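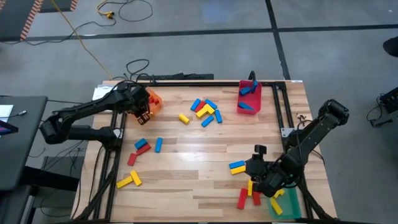 Wood is the part of a tree that holds it up and carries water from the roots to the leaves. It is made of very small tubes called cells. Most of these cells are long and thin, and most of them point the same way, up and down the trunk. When a trunk is sawn into planks, the direction of the cells can often be seen on the surface. It is called the grain. A tabletop made from light hardwood planks, for example, may look striped. Small wooden blocks can be painted or stained blue, yellow or red, but the wood inside has a grain as well.

How a tree gets wider

Under the bark is a thin layer called the cambium. The cambium makes new cells. Cells on its inner side become wood, and cells on its outer side become part of the bark. The wood made last year does not move or stretch. New wood is added around the outside of it, so the oldest wood is in the middle of the trunk.

In places with a cold winter, a tree grows at different speeds during the year. Wood made in spring usually has wide cells with thin walls. Wood made in summer has narrower cells with thicker walls, and in many trees it looks darker. One light band and one dark band together make a growth ring. In February a British oak is resting and adds no new wood.

A slice of branch with 15 rings shows 15 years of growth at that point. A wide ring often means a good year with enough rain and light. A narrow ring can mean a dry year, or a year when insects ate the leaves.

Hardwood and softwood

These names do not tell you how hard the wood is. Hardwood comes from trees with flowers, such as oak, ash and beech. Most of these have broad leaves. Softwood comes from conifers, such as pine and spruce. Balsa is a hardwood, and it is so soft that a fingernail will mark it. Yew is a softwood, and it is harder than balsa. 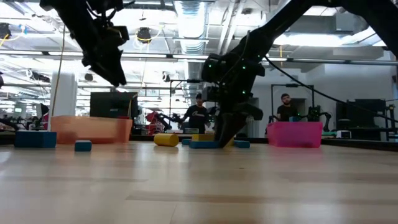
Materials: Cutting and Drying

The way a log is cut changes the pattern on the plank. If the saw goes straight through the log from one side to the other, many planks show curved shapes like arches. This is called plain sawing. If the log is first cut into quarters, the lines on the planks are straighter. This is called quarter sawing. It takes longer and wastes more of the log.

Fresh wood contains a lot of water and must be dried before use. Planks are stacked with thin sticks between them to let the air through, or put in a heated room called a kiln. As wood dries it shrinks, much more across the grain than along it. A plank that dries unevenly may bend or split.

Words to know

Cambium: the thin layer that makes new wood and new bark.
Grain: the direction and pattern of the cells in wood.
Kiln: a heated room for drying wood.

Text: Bushra Jadoon. Checked by Anum Baloch.
Last updated Nov 19, 2020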